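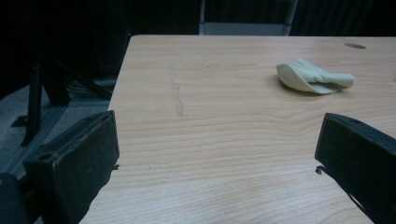
A pale green cloth on a wooden table

Why do your legs feel wobbly after a race?

Hi, I'm Sang Bạch, and I help out with running club at my school. Every time we have a field day, somebody flops down next to me on the grass and says their legs have turned to jelly. I love that question, so let's talk about it!

First, the jelly part. Your legs are full of muscles, and a muscle can really only do one job by itself: it pulls. It gets shorter and tugs on a bone, then it relaxes and gets longer again. When you run, the muscles in the front and back of your legs take turns. Pull, relax, pull, relax, very fast. Even a 100 meter dash keeps them incredibly busy (try bending and straightening your knee as quickly as you can and see how soon you want to stop).

All that pulling takes energy. Your muscles get energy from the food you eat, and most of the time they use oxygen from the air to help them do it. You breathe the oxygen in, your blood picks it up in your lungs, and your heart pumps it around to your legs.

But what if you sprint? Then your muscles want energy right now, faster than the oxygen can get there. Luckily they have a back-up plan. They can make energy for a little while without waiting for oxygen — it just doesn't last very long. That's why you can't sprint all the way through a long race, even if you start out feeling like a rocket. I tried it when I was nine. I was in first place until the second corner, and then I was very much not in first place.

So what about the huffing and puffing at the end? You've stopped running, but your body still has some tidying up to do. It needs extra oxygen to get your muscles back to normal, so your heart keeps thumping and you keep breathing hard for a few minutes. Put your hand on your chest next time and feel it slow down. I think it's one of the coolest things you can notice about your own body.

My friend Nghĩa Khúc runs longer races than I do. Her favorite is 2,000 meters, which is five times around a big running track. She starts at a speed where she could still say a short sentence out loud, and she saves her fastest running for the last bit. Runners call this pacing. If you can't say even two words, you're probably going too fast for a long race!

Now, the wobbly feeling. Tired muscles don't pull as strongly or as smoothly as fresh ones, so your legs may shake a little when you stand still. Don't sit down the second you finish. Walk around slowly, have a drink of water, and let your heart settle. If you feel dizzy or something hurts, tell a grown-up right away.

And the day after? You might be sore, especially if you ran much more than usual. Your muscles are mending themselves, and sleep and a good dinner help them along.

Words to know
Muscle: a part of your body that pulls to make you move
Oxygen: a gas in the air that your body needs
Pacing: choosing a speed you can keep up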